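停车楼的事，我还是想多说几句
07/07/2022
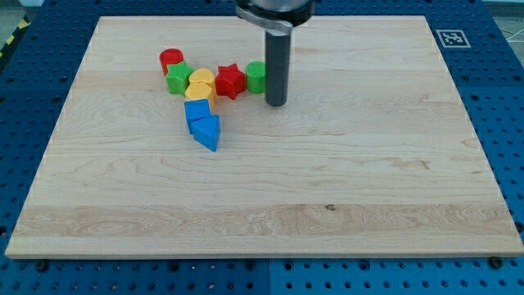
先说我站哪边

我反对。先把这句话放在这儿，免得有人看到一半来留言问我到底什么意思。上一篇讲图书馆缩短开放时间的，就有读者说我绕了半天不表态，这回我吸取教训。

事情大家多半知道了：Cosach 公司向镇议会递了申请，要在老牲口市场那块地上盖一座停车楼，568个车位，地下两层，地上几层要看最后批下来的高度。图纸挂在议会网站上，藏得挺深，要先点“规划”，再点“在审”，再填一串申请编号，编号呢，又只写在现场那张告示上。告示绑在路灯杆上，位置正对着垃圾箱。我去抄编号那天下着小雨，站在那儿用手机拍，后面一位遛狗的先生问我是不是在给垃圾箱拍照。

我在这个镇上住了很久，孩子在这儿念完的小学，我自己也在这儿学会了怎么跟邻居谈天气。可镇上的规划文件，我是最近几年才开始看的。看多了以后有个毛病，走到哪里都要找告示。我先生说跟我散步像跟着收水费的。

我也开车，一辆旧 Honda，后备箱里常年放着雨伞和两个购物袋。所以请不要跟我说“你们这些不开车的人不懂”。我懂，下雨天在镇中心绕第三圈找车位，那种想骂人的心情我非常懂。

那块地现在是什么样

有些读者是新搬来的，我交代一下。老牲口市场早就不卖牲口了，名字留了下来。地方不小，一半铺了柏油，另一半还是旧石头地，坑坑洼洼，穿细跟鞋的人走一次就记住了。平时当露天停车场用，有集市的日子就腾出来摆摊。卖菜的、卖布头的、修刀磨剪子的、卖旧唱片的，还有 Letay Negussie 的咖啡和炖菜摊子。

Letay 的摊子我得多写两句，因为这件事我最早是从她那里听说的。她的炖扁豆配一种软软的酸饼，第一次吃的人往往不知道从哪儿下手，她就给你演示一遍，撕一块，捏住，裹起来。我妈来探亲的时候吃过，回去以后在电话里念叨了好久，说那个饼像咱家里发过头的煎饼，但是好吃。老太太轻易不夸别人家的饭！

Letay 跟我说，收摊位费的人通知她，合同到期以后先按月续，不再签整年的了。她问为什么，对方说“场地有可能重新安排”。她做了这么多年生意，一听就明白要出事。我那时候还劝她别多想，说镇上什么事不得拖个三五年。这话我现在收回。

按照申请书里的说法，集市“可在停车楼首层设置的多功能空间内继续举办”。我把这句话来回看了好几遍。首层平面图上确实有一块地方标着多功能空间，位置在入口坡道和收费机中间。你想象一下，卖鸡蛋的把鸡蛋摆好，旁边一辆接一辆的车往上开。通风怎么办，水电怎么接，炖菜能不能在室内起火，申请书一个字没提。层高倒是提了，够停面包车。

我写信去问过。回信很客气，说这些细节将在“后续阶段”讨论。我对“后续阶段”四个字有点过敏，当年操场边上那条自行车道也是要在后续阶段讨论的，现在那里是一排护柱。

车位到底够不够

支持的人最常说的理由就是车位不够，店铺没有生意。这个理由我认真对待，因为说这话的有好几位是我常去的店的老板，人都很好，日子也真不好过。

申请书后面附了一份交通评估，是 Lemma 公司做的。我不是学交通的，年轻时做过几年会计，看表格还行。我一页一页看下来，最大的疑问是调查的时间。他们选的都是集市开张和学校放假前后的日子，停车场当然满。平常的日子呢？我每天早上去买面包都要从那儿穿过去，空位多得孩子们可以在上面学骑车。评估里没有一张表讲平常的日子。

我不愿意说人家故意。可能委托的时候就是这么定的，问的是“最忙的时候够不够”，那答的自然是不够。可是一座楼盖起来要立在那儿几十年，只按最挤的那几天来定大小，总让人觉得哪里不对。好比家里过年要来一大桌客人，你不会因此把卧室拆了改成饭厅吧？去隔壁借几把椅子就过去了。

镇上可以借的椅子不少。学校放假时操场边那片停车场是锁着的，中学的也锁着。火车站旁边那个停车场归铁路公司管，收费贵，大家不愿意停，常年空一半。议会去谈过没有？我翻了几次会议记录，只找到一句“已注意到相关建议”。注意到了，然后呢？

还有公交车。从河对岸那几个新小区进镇，原来的车隔15分钟就有一班，后来改了时刻表，改得连司机都要看一眼纸条。住在那边的朋友说，以前她出门不用看表，现在错过一班就干脆回家拿车钥匙。这些人后来都成了评估报告里的“停车需求”。先把车减掉，再说大家都爱开车，再给大家盖楼停车，这个顺序我怎么想都觉得别扭。

说到这里一定有人要提带小孩的、腿脚不便的。应该提，而且应该排在最前面。我婆婆走路要拄拐，每次送她去看牙，我都得在门口双闪停一下，心惊胆战。可是你看图纸，无障碍车位大部分安排在地下一层，要坐电梯上来，再穿过那个多功能空间，再过马路。镇上那座老停车楼的电梯什么样，大家心里有数，挂着“维修中”的牌子，牌子都褪色了。我婆婆看了图以后只问了一句：电梯坏了我睡在里头吗？

所以我的想法是，牙医诊所和药房门口那段路，划几个真正给需要的人用的车位，罚单认真开，比什么都管用。花不了几个钱，下个月就能办。

充电桩那一页

申请书里最好看的一页是讲充电桩的。配了彩色的图，绿树，笑着的一家人，楼顶还画了草。充电设备由 Joltex 公司提供和运营，说是要让本镇“走在绿色出行的前列”。

我家邻居换了电车，我坐过，安静，舒服，我也想换，等 Honda 彻底开不动的那天吧。所以我对充电桩一点意见都没有，多装，快装。问题是为什么非得等一座楼？现在的露天停车场就能装，图书馆后面能装，镇上好多没有车库的老街更需要，住那儿的人从窗户里往外拉电线，压一块地垫，走夜路的人一绊一个准。

把充电桩跟停车楼绑在一起，效果就是你一反对停车楼，就有人说你反对环保。我在面包店排队的时候就被人这么说过，说我们这帮人嘴上讲气候，给充电桩又不肯。我当时手里拿着两根法棍，没吵赢，回家路上才想好怎么回嘴（每次都是这样）。现在写在这儿，算是补上：充电桩我要，请单独报一份申请上来，我第一个去写支持信。

另外电价写得也含糊。“具有竞争力的价格”，跟谁竞争呢？镇上又没有第二家。合同期限我在附件里没找到，也可能是我漏看了，哪位找到了请告诉我页码。

反对的人也有让我头疼的地方

这一段写出来估计要得罪人，我想了两天还是写吧。

反对这个项目的签名已经收了3,000个，对我们这种地方来说，了不起。我自己也签了，还在集市上帮忙站过一个上午，晒得鼻子脱皮。可是站那一个上午，我听到的理由五花八门，有些我真不愿意跟它站在一块儿。

有人说盖了停车楼会引来“外面的人”。什么叫外面的人？我刚搬来的时候，就有人当着我的面这么说过，说完还对我笑笑，意思是没说你。集市上一半摊主住在别的镇，每次天不亮就开车过来，照这个说法他们也是外面的人。我们一边喊着保住集市，一边嫌弃来赶集的，这话说得通吗？我当时就跟那位太太说了，她有点不高兴，不过名还是签了。

还有人提议大家不去 Cosach 名下的那家家居店买东西，网上吵得热闹，连谁进去过都有人拿出来说。我不赞成。在那家店里上班的是谁？是咱们自己的邻居和邻居家的孩子，暑假去打工理货的。停车楼批不批，跟收银台后面那个十七八岁的小姑娘没有一点关系，她凭什么要看人家的脸色？要找就找能拍板的人，规划委员会的名单是公开的，每个人的邮箱都在网上。

再有就是“什么都不许盖”派。这一派的朋友我很熟，有几位还是我读书会的。可那块地现在那个样子，要说多好也说不上。石头地面年年有人崴脚，公共厕所关了以后就没再开过，下大雨的时候靠墙那一侧积水，摆摊的人要垫木板。我们光说不要，不说要什么，委员们听了心里会怎么想？他们会想，反正这些人什么都反对，听听就算了。

我的设想（外行人的，欢迎来挑毛病）

我画过一张草图，画得很丑，读书会的人看了以为是披萨。大意是这样的。

石头地那一半留给集市，地面重新铺平，埋好水管和电线，摊位上有插头有水龙头，不要再让人拖着发电机突突突响一上午。靠墙那边修排水沟。厕所重开，收一点钱我都愿意。加一个顶棚，简单的那种，下雨能躲，夏天能遮太阳。没有集市的日子，顶棚下面可以下棋，可以跳舞，可以让中学生坐着发呆。我们镇上能让十几岁的孩子不花钱待着的地方太少了，他们只好坐在超市门口的台阶上，然后又被人投诉。

柏油那一半继续停车，画线重新画。现在那个线是很早以前画的，那时候的车窄，如今开门都得侧着身子往外挤。装上充电桩。边上种一排树，夏天回来开车门的时候不至于烫手。

钱从哪儿来，这是每次都要被问到的。议会手里有一笔开发商历年缴的公共设施款，专款专用，报告里写着还有结余。够不够我说不准，没人按这个方案算过账，我能做的就是请他们算一算。给停车楼做一份那么厚的评估都做得出来，给一个顶棚做几页纸总不过分。

也有人跟我讲，Cosach 是拿自己的钱来盖，镇上一分不用出，白得一座楼，你还挑什么。这话我听着心里不踏实。地是镇上的，租给他们，租期很长，停车费归他们收，价格他们定，将来我们想办集市还得去跟他们商量借地方。这怎么能叫白得呢？我奶奶以前管这种事叫“拿自家的碗去别人家讨饭”，她说的是另外一件事，但我看用在这里也合适。

对店主们我也想说几句。我理解你们急。药房隔壁那家鞋店关门那天，我在门口站了一会儿，孩子们开学的鞋都是在那儿买的，老板量脚的时候会故意挠一下脚心。可鞋店关门的原因，老板自己跟我讲的是房租和网购，车位他提都没提。停车楼开工以后，那条街要封多久，施工文件里写得模模糊糊，光是“分阶段封闭”就出现了好几次。到时候连走路的客人都进不来，撑得到楼盖好吗？我问过街角卖毛线的老板娘，她想了想说，这个倒没想过。她橱窗里现在还贴着支持的海报，我照样去买毛线，我们照样聊天，这样挺好。

8月开会，请尽量来

规划委员会8月讨论这份申请，地点在镇公所二楼，就是楼梯特别陡的那个。具体哪天还没公布，公布了我会更新在页面最上面。不方便爬楼梯的朋友，可以事先写信要求换到一楼的大厅，去年讨论校车的时候就换过，写的人多他们就会换。

想发言的要提前登记，每个人时间很短，到点就响铃，那个铃声非常吓人，我上次发言讲到一半被它震得忘了词。给大家一点经验：写下来，念就行，不要指望临场发挥。开头先说你住在哪条街。挑一件你自己最清楚的事情讲，比如你推婴儿车过那个路口是什么情形，比你从网上抄来的大道理要强得多。别骂人，骂人的信他们会归到另一个文件夹里去，这是一位退下来的议员告诉我的。

书面意见也可以寄，英文写得不好没关系。我知道看我博客的有不少是跟我一样后来才搬到这边的，总觉得这是人家本地人的事，自己写了错字怕丢脸。我第一封信写得像小学生作文，还把“规划”拼错了，照样收到回信，照样编了号存了档。交一样的税，走一样的路，绊一样的石头，你当然可以写。要是实在没把握，把草稿发给我，我帮你看，或者到 Letay 的摊子上找我，我一般买完菜就坐在她那张绿色的折叠桌旁边。她最近新加了一种辣酱，颜色很深，请先用指甲盖那么一点试试，我第一次舀了满满一勺，喝掉两大杯水。

上一篇底下有位读者问，图书馆的事后来怎么样了。后来晚上多开了一天，别的没变，还书箱修好了。至于有人问我是不是打算参选议员，没有，我连家长群的群主都当不好。

申请编号我抄在留言区第一条了，省得你们再去垃圾箱旁边找。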